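Call for Participants: Home Flour Measurement Study
Flendstead Test Kitchen, Grunell Building, ground floor
Posted 2021-08-05

The test kitchen is recruiting adults who bake at home for a study of how dry ingredients are measured by volume. Published recipes give flour in cups, and the weight of a cup of flour depends on how it is filled. The study will record the variation between people and between repeat measurements by the same person. Results will be used to revise the conversion tables in the Torel recipe handbook.

What participation involves

Each participant attends 2 sessions, both in August. In each session you will measure all-purpose flour, whole wheat flour, granulated sugar and rolled oats, using your normal method. Staff weigh every portion after you set it down. You will not be told the weights until the second session is over, as this may change how you fill the cup.

Between sessions you will keep a short log of any baking done at home. The log asks for the recipe, the flour used, the type of container it was stored in, and whether it was sifted. Blank entries are acceptable - please do not bake extra for the study.

Who can apply

Applicants must be 18 or older and bake from a written recipe at least once a month. Professional bakers and anyone who has worked in a commercial kitchen in the last 3 years are not eligible. Persons with wheat allergy, celiac disease or asthma triggered by flour dust should not apply. You must be able to stand at a counter for the length of a session; a stool can be arranged on request.

Payment

Participants receive a grocery voucher after the second session. Partial payment is not offered for a single session. Parking in the Kohlhase lot is free with a permit, sent with your confirmation.

How to apply

Write to Nazmiye Değirmenci, Study Coordinator, Room 10, quoting reference 1348. Give your name, a daytime phone number, how often you bake, and the dates in August you cannot attend. Questions about the weighing method or the handling of data go to Yavuz Gezer at the same address. Records are stored under a participant number, and names are removed before analysis. 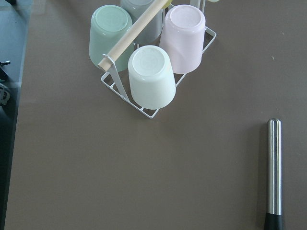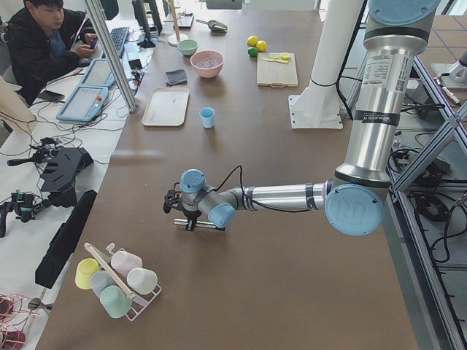
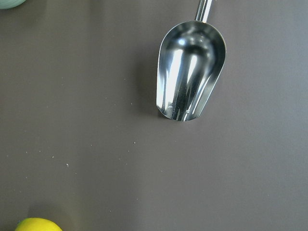 Can I bring my own measuring cups?
Please leave them at home. All participants use the same set, so that differences in weight come from the filling method and the flour. If your own cups are an unusual size, note this in the log.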